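Wallholm coated hook rail, with the Plekham good-practice booklet
Reviewed by Úna Dolan

I bought this rail for a very unglamorous reason. Our shop had written a lovely set of rules for the arm (who may enter the cell, what gets logged, which speeds are allowed near people) and not one line about where the hand tools live. Darragh Duggan found a wrench on the cell floor in May, and that was that, we needed a tool rule and something to hang it on!

The Wallholm is a single rounded rod in a cream plastic coating, bent into loops. No clips, no sliding parts, nothing to lose. I love that. The coating is smooth and wipes down with a damp rag, and a fixed loop gives you a place you can actually name in a written procedure. Our rule 5 now says that every tool has its own loop, and that a person checks the rail before the arm is enabled. Ita Ní Chonaill wanted it shorter still, but I held my ground.

The booklet that comes bundled with it is better than I expected. It's plainly written, it tells you to run the first reach at reduced speed with a hand on the enable switch, and it asks you to teach the approach point again any time the rail has been moved, even a little. Good advice, and I've taped that page up by the door.

My main grumble is that the loops are open and forgiving, so people (me included) hang things on wire handles and let them bunch up underneath.
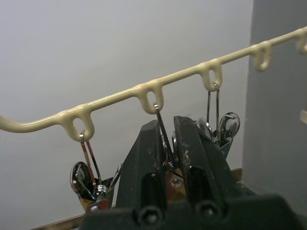 Shiny tools crowded together are hard on any vision system, and they're hard on fingers too, so we've added a spacing rule: if two tools touch when they hang, one of them moves along a loop. Blades get their own end of the rail. The booklet skips over this completely, and I do wish the Plekham people would put it in the next printing.

I'd also like numbers molded beside the loops. We made do with paint pen, and Qiuyue Mao has the neatest handwriting, so she got the job.

Would I buy it again? Yes, happily, and I've already ordered a second one for the Mulholm bench.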